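Depth before strength: Kipchumba Nyamweya on box sizes
Dec 16, 2018

Kipchumba Nyamweya has drawn up carton sizes for Halard for five years. His list covers 586 products and is revised every December. Most of the changes, he says, are to depth.

"Length and width are set by the item. Depth is set by habit," he said. "Someone adds a margin for padding, then someone else adds a margin to that."

The cost shows up in the lorry. A pallet of the Lemmont range lost a full layer when the carton grew by two millimetres, as the stack no longer cleared the load height. The fault went unnoticed for 3325 orders.

Nyamweya prefers a shallow tray with a separate lid where the contents are small. Walls stay stiff when they are short, and the packer can see into every corner.
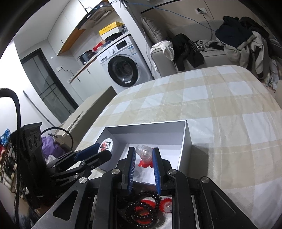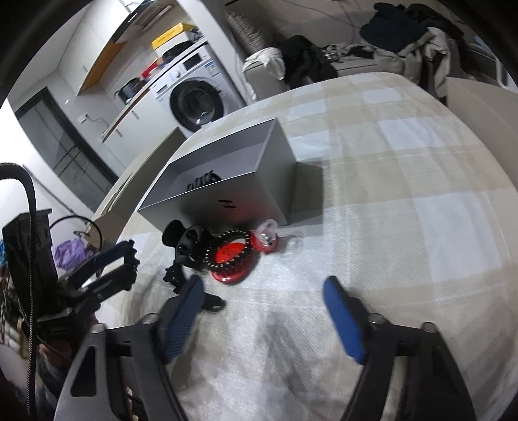
Open, shallow boxes on checked cloth.

Testing

Drop tests are done at Stuker, under Steinar Hafþórsson. Each carton is dropped on a corner, then on the edges that meet there, then flat.

"Corners fail first in a deep box," Hafþórsson said. "In a shallow one the lid lifts before the corner goes, so we look at the tape."

The two men differ on paper tape. Nyamweya wants it throughout; Hafþórsson will not pass it for cartons kept in unheated stores. The Hjaltadóttir line stays on plastic tape until the next revision.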